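Corkar Shared Workshop, build evenings
Handout 4: getting the arm to load a washer
Notes by Endang Chong, 22 Oct 2025

OK, these are the notes I promised after last session, typed up from my scribbles, so please forgive the order. If you missed the first three handouts, the short version is that we're putting together a one-arm laundry helper, we call it Dirdale, and so far we've done the base, the arm wiring and the first gripper. Tonight is all about the washer.

Start with the approach. I used to bring my arm in straight and level, like sliding a pizza into an oven, and I hit the rim over and over. A front-loader is a round hole with a soft gasket, a lip at the bottom and a door that swings out and takes up half the space you wanted. So now I come up from below, stop in front of the opening, and only then tip the wrist forward. Two moves instead of one. It's slower and I like it so much better!

Write those two stops down as named poses in your own file. Mine are called "porch" and "doorway" (call yours whatever you want, just don't call them pose1 and pose2, because you will mix them up at the worst moment). Between porch and doorway I limit the speed to 28 millimeters a second. Past doorway, the wrist can turn but the elbow stays put until you're clear again.
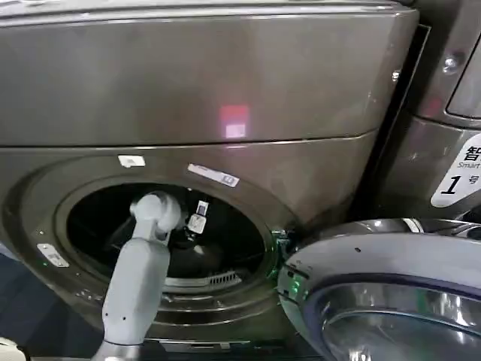
Do I need to measure my own washer, or can I use the numbers from class?
Measure your own. The class numbers get you close on one model, but gasket depth and door angle vary a lot, and a few millimeters is the difference between a clean entry and a torn seal.

What to measure, then. Floor to the bottom of the lip. Width of the opening at its widest. How far the door sticks out when it's fully open, and on which side the hinge is. Then the distance from the front of your base to the front of the machine, with the base where you really plan to park it. Mine is parked at 316 mm, which felt much too close until I tried it. I had started at 700 and the arm was stretched so far out that the fingertips shook.

A word on the door. Please don't try to make the robot open it this week. I know, I know, everyone wants to. Open it by hand, all the way, and leave it. Door opening gets its own session in November, and it needs a different fingertip anyway.

Now the fabric, the part I find the most fun and the most annoying. Cloth doesn't sit still for you. Pinch a shirt by the middle and the sleeves hang down and catch on the lip. Pinch it by a corner and half of it trails out behind like a scarf. What works best for me is a deep grab: fingers open wide, push down into the pile, close, lift a little, wait two seconds, lift the rest. That wait matters more than it sounds. The swinging dies down and whatever was barely hanging on drops back where it came from.

Keep the basket on the same side as your arm's resting position and close enough that you aren't unfolding the whole arm to reach it. Bright clothing helps too while you're tuning. I spent one entire evening with charcoal towels and a camera that could not tell them from the drum.

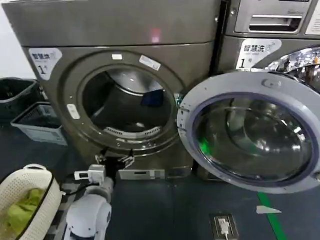 Fig. 2. Basket with lime-green clothing at the lower left, washer door open to the right.

Gripper force next. The number on your servo page is a percentage on some boards and a raw count on others, so check which one you have before you copy anybody. On the Foltovley board we use here it's a raw count, and 200 holds a damp T-shirt without leaving marks. Jeans want more. Socks want less force and better aim, and I still miss plenty of them.

If you added a wrist camera, tape the cable down in two places with a slack loop between them, then turn the wrist to both ends of its travel by hand, power off, and watch the loop. It should never go tight and never hang low enough to snag. Then check the view from the wrist while the arm is parked away from the washer. You want to know how much of the picture your own fingers take up, and whether bright ceiling lights wash out the rest when the gripper tilts up. If they do, set the exposure by hand. Auto exposure plus a dark drum plus a bright ceiling gave me a very confused evening. 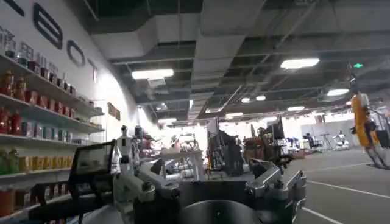
Yusri Mandagi wrote back on my draft of these notes that I'm too relaxed about exposure. Fix it once for the room and once for the drum, and switch between the two at the doorway pose. "Don't let the camera decide anything on its own while the arm is moving," was how it was put to me. Fair enough! I've tried it since, and the jump between the two settings takes a moment, so add a short pause at doorway if you go this way.

Putting it all together, my practice run goes like this:

Park the base and check the distance with a tape.
Open the door by hand.
Basket in place, one item of clothing on top.
Arm to rest, gripper open.
Deep grab, wait, lift.
Porch, pause, doorway, pause.
Tip the wrist, open the fingers, wait again.
Back out the same way you went in.

Do that with one item until you're bored, then with two. When something goes wrong (and it will be the release, trust me), resist changing three things at once. Cloth clinging to the fingertip is usually the pad. Smooth pads let go more easily than grippy ones, and grippy ones pick up better, so you're looking for something in the middle.

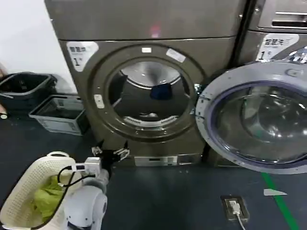

I went through four kinds of pad before I settled on one, and I still keep the old ones in a jar with the screws. Swap both sides together. If one fingertip is newer than the other, the item rolls toward the worn one as the gripper closes and you'll chase that for hours thinking it's your aim.

And mark the floor. A bit of tape where the base goes saves you redoing every pose after somebody nudges it. The Nair kit people suggest marking just the front edge, but I'd do the front and one side, so you catch a twist as well.

For next time: bring your four measurements on paper, your porch and doorway poses saved to a file, and one piece of clothing you don't love. If your arm isn't moving yet, come anyway and share a bench with somebody whose arm is.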